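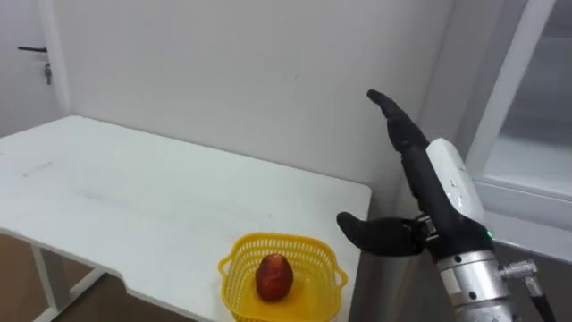
The lab manager at Stereck doesn't expect a machine to put her groceries away soon. "One piece of fruit, yes. A full bag, no," she says. Her team has tested robot hands for over 20 months, lately with software from Clokeo.

Soft things are hardest. "Squeeze a peach like a can and you've lost the peach." Folding towels goes slowly too.

Would a store buy one? "Cortés asked us in February. I told them to ask again in 2 years." She still does her own dishes.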